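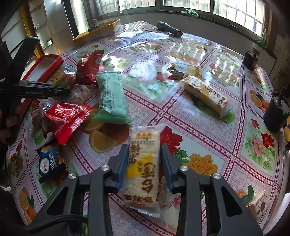

Attachment 1: the hand tool holding a wrapped bar upright, both fingers closed on the clear plastic. Grid tablecloth, daylight from the windows.

Ticket: Hikico packing room, mixed snack line
Subject: Recorded grips on clear wrappers are rejected by Pai
Priority: normal, changed to high by the shift lead
Status: closed with follow-up

Problem as reported

We teach the Treso packing cell by hand. A packer takes the hand gripper, picks the snacks one after another, and the software Pai makes from these recordings the grips which the cell will use later. Since the start of October, Pai marks many of our recordings as "contact not found". We recorded 2,648 grips in total and 400 of them were rejected. Almost all rejected ones are bars in clear plastic. Foil packets are accepted without trouble.

For the packers this is a heavy matter. Every rejected grip must be done again, and it is the same people who also must keep the hand packing running. They ask me if they do something wrong. I would like to have a clear answer for them.

What I checked, in order

1. Finger pads. I cleaned the blue pads with a damp cloth and let them dry. I recorded 40 grips after this. Same result.

2. Screws on the links. I checked them with the small key. None was loose.

3. Battery and cable. Replaced both. No change, but the old cable was bent near the plug, so I threw it away anyway.

4. Two persons at the same table. We sometimes record with two grippers at one time. I asked one packer to work alone for one session. The number of rejections went down a little, but I can not say if this is the reason or if she is simply very experienced.

5. Light. At 9 in the morning the light from the windows falls directly on the table, and the tablecloth is glossy. I repeated the same bars in the late afternoon with the blinds down. Almost every grip was accepted.

6. Table cover. I took the flowered cover away and put gray felt on the table, in the morning light. Also good, nearly the same as in the afternoon.

Answer from Brulus support (copied from the mail)

The contact check looks for the edge between the finger and the product. With a transparent wrapper and strong reflection behind it, the edge can be lost. Please use a matte surface and soft light for this product group. The rejected recordings are not deleted. You can open them in Pai and confirm the contact by hand. Please confirm only when both fingers are clearly on the product.

My reply to this

Thank you, this explains our result. But I want to write down one thing. To confirm by hand is also work, and it was not planned in anybody's shift. When the cell was introduced, the packers were told they would have one hour of recording per shift and the rest as before. Now the hour is often two hours. We agreed with the shift lead that confirming is counted as recording time, and that the packing target is lowered on these days. Please do not change this back when the ticket is closed.

I also ask for one change in Pai. The message "contact not found" sounds to the packers as if they missed the bar. A message such as "please check the light" would be more fair to them.

Resolution

Gray felt is fixed on both recording tables. The blinds stay down until noon during recording. The rejected grips are being confirmed by two packers who volunteered for it, because they prefer to sit for a part of the shift. New recordings of the clear bars are now accepted at nearly the same rate as foil.

Open points
- Message text in Pai: request sent to Brulus, no answer yet.
- Second gripper: test again with two persons on the felt.
- Training sheet for new packers must be rewritten. The old one says any table is good.

Comments (3)

Packer, early shift: The felt is better for the eyes also. But crumbs stay in it, so please give us a brush for each table.

Shift lead: Brushes are ordered. The lower target on recording days is written in the shift plan, please look there before you ask me.

Packer, late shift: I was thinking the whole month that my hand is too slow for this tool. It would be good to know this earlier. Can the training sheet say that you should hold the bar for a moment before you lift? I do this now and it feels more sure, but I don't know if Pai needs it.

Contact the Hikico help desk | © Hikico, internal use | Back to top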